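Let people hold the grippers
February 9, 2018

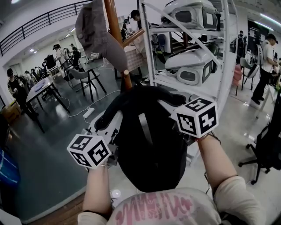 Two hand-held grippers with a marker cube on each, and a big open room to work in.

I've changed my mind about teleoperation, and I want to argue with everybody who hasn't yet! For years I figured the right way to teach a robot was to drive the robot. You sit at the controls, you steer the arms, you save the motions, and the data matches the machine perfectly. Then our little group at Brivura spent November collecting demos with hand-held grippers, and I don't want to go back.

We got 900 demos in 13 days. The old way gave us 48 in the same stretch, and most of those were me swearing at a joystick. With the grippers you just do the task (folding, sorting, whatever) and the printed patterns on the cubes tell the cameras where your hands are. People move like people. They hurry, they fumble, they fix it and keep going, and I think the fumbles are the best part of the whole set.

My friends at Ornau say the robot can't always do what a human wrist does, and they're right – we threw out plenty of demos because our arms couldn't reach the pose. Markers get blocked, too, whenever you cross your hands. I'd still take that trade. Cleaning up a big messy pile beats babying a tiny perfect one, and I'll say so at the Grovatport meetup to anyone who wants to fight me over coffee.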